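Tips for Reliable Plate Racking: Software Settings and Bench Habits

Issued by the Grenska household tasks group. Revised November 22, 2021.

The following advice is intended for staff who write or adjust control programmes for two-armed kitchen work. It assumes that the arms have been calibrated and that the Elen planner is installed. Questions on calibration should be directed to Fermín Insaurralde.

Before starting

Load the rack model before the plate models. The planner measures every slot from the base of the rack, and plates loaded first will be given positions relative to the table.

Wipe the pegs and check that each is seated firmly. A peg that leans will be read by the perception module as a narrower slot, and the slot will then be marked as unavailable.

Keep the plate library small. The shared Vergara library holds 978 items of tableware, of which a normal session needs 9. Searching the full list slows recognition and increases the chance of a saucer being matched as a side plate.

Grasping

Set the grasp point on the rim, away from the decorated part of the plate if there is one. Glazed rims reflect overhead light, so depth readings should be averaged over 21 images before the fingers close.

Reduce closing speed for thin stoneware. The default value suits melamine and is too brisk for anything else.

Turning and placing

Plan the turn from flat to upright as a separate movement. Programmes that combine the turn with the approach tend to bring the lower rim against a peg. 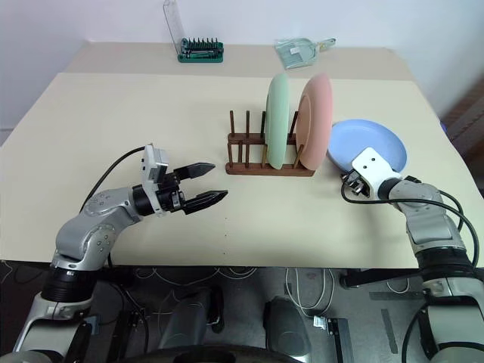 Slot order should be fixed in the task file and not left to the planner. Staff are advised to fill outwards from a plate already standing, so that the incoming plate always has a clear side. With the mint-green and salmon-pink plates upright in the rack and the light blue one still tilted in the right gripper, the task file should list two slots as occupied and hold the third request open until the turn is complete. The left arm may wait with its fingers open, provided that its waiting position is entered as an obstacle for the right.

Allow a release height of 9 mm above the base - less for heavy plates - and withdraw along the line of the slot.

After the session

Save the log under the task name and the rack type. Logs are kept in Skosach for 46 days and then removed. Requests to keep a log for longer should be sent to Oriana Bustos before that period ends.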